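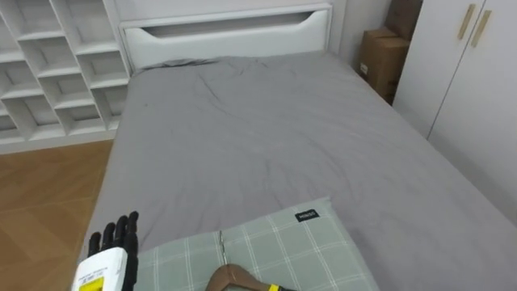

How to Make Up a Single Bed in a Small Bedroom

A single bed with one long side close to a wardrobe is awkward to make. You can only stand at one side and at the foot, so the order you do things in matters more than it does with a bed in the middle of a room. Allow 15 minutes the first time.

What you need

A fitted sheet in the right size
A pillow and a clean pillowcase
A few clothes hangers
A laundry bag

Step 1: Clear the bed

Take everything off the mattress, pillows included. Clothes that were left on the bed go on hangers now. If you put them on a chair, they will be back on the bed by evening.

Step 2: Do the far corners first

Kneel on the mattress and hook the sheet over the headboard corner on the wardrobe side. Next do the foot corner on that same side. Push the elastic well under with a flat hand. Then get off the bed and pull the sheet toward you over the two near corners.

Step 3: Flatten the headboard end

A gray sheet shows creases more than a patterned one, and most of the slack ends up in a fold along the base of the headboard. Lift the mattress a little at that end, pull the extra fabric down behind it, and let go. Smooth the rest from the middle out to the sides. Small wrinkles are fine – they go once the bed has been slept in.

Step 4: Tidy the low edge

On a low base, any loose sheet hangs where it can be stepped on. Tuck it between the mattress and the base if you want a neat line. We use the Vukow fitted sheet, 300 thread count, and it has enough depth to tuck.

Step 5: Add the pillows

Shake each pillow by its short side, then lay it flat at the headboard with the open end of the case facing the wall. A light check or plaid case goes well with a plain gray sheet.

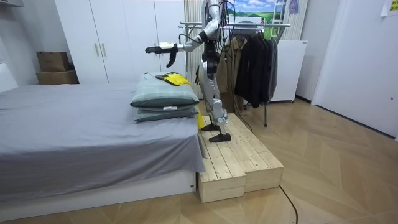

Gray fitted sheet over a low white base, with wooden steps at the foot of the bed.

Step 6: Hang up what is left

Move the hangers to the clothes rack, all hooks facing the same way. Put pillowcases that need washing in the laundry bag and take it out of the room with you.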